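Print this page | E-mail to a friend

Shared office opens on Nosbridge estate, but who will fill it?

Apr 19, 2019

14 shares | 6 comments

The long-promised shared office at Whiteley House, on the Nosbridge estate, has opened its doors at last. Vovamero, the firm that runs it, calls the place "a new heart for working life in Grerwood". On a visit this week it looked rather more like an office.

It is a decent enough office. The main room is wide and bright, with a wooden floor and a frosted glass partition at the back, and the white ceiling has been left with its pipes on show. Vovamero's leaflet makes much of this "honest industrial feel". Anyone who has worked under strip lights before will know the feel already, and there are plenty of strip lights here.

Seating is a mixture. Black high-back chairs are lined up along a long wooden desk on one side, while a round white table in the middle is meant for what the leaflet calls "chance meetings". A whiteboard on a stand and a black standing fan share the back wall.

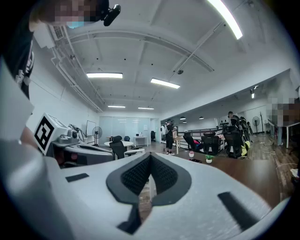 The main room at Whiteley House, with the long desk to the right.

Desks are let by the month at £83, or members can pay £642 up front for a full year. The yearly price is plainly the better bargain, provided the place lasts the year. The last attempt at shared desks in Grerwood, above the old carpet shop, closed after six months, and those who had paid in advance were left chasing their money.

Asked what would happen this time if the numbers fell short, Vovamero said it was "fully confident in demand". It would not say how many people had signed up since bookings began in March. It did say that some 2 in every three enquiries had come from people living locally, a figure that tells us little without knowing how many enquiries there were.

Then there is the greenery. Members were promised "a planted workspace that brings the outdoors in". There are small plants in pots, one of them on a brown-topped wooden table beside a black pen holder and a little white cup. They are pleasant to look at — but it is hard to see the outdoors in them. Three small lamps hang over the far end, where the ceiling drops lower, and that corner may prove the more restful place to sit. 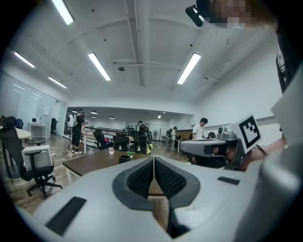 Parking and opening hours

The bigger complaint from neighbours is parking. Members have been told to use the estate car park, which residents say is full by nine most mornings. Vovamero says it expects most members to walk or cycle. It has not yet put in a bike rack, though one is "on order".

The office will open from eight until six on working days. Evening opening was in the first plans and has been dropped for now, which will disappoint anyone hoping to use a desk after another job. Day passes may follow in the summer, at a price still to be set.

6 comments | Share this story

Sign up for our free weekly newsletter. You can unsubscribe at any time.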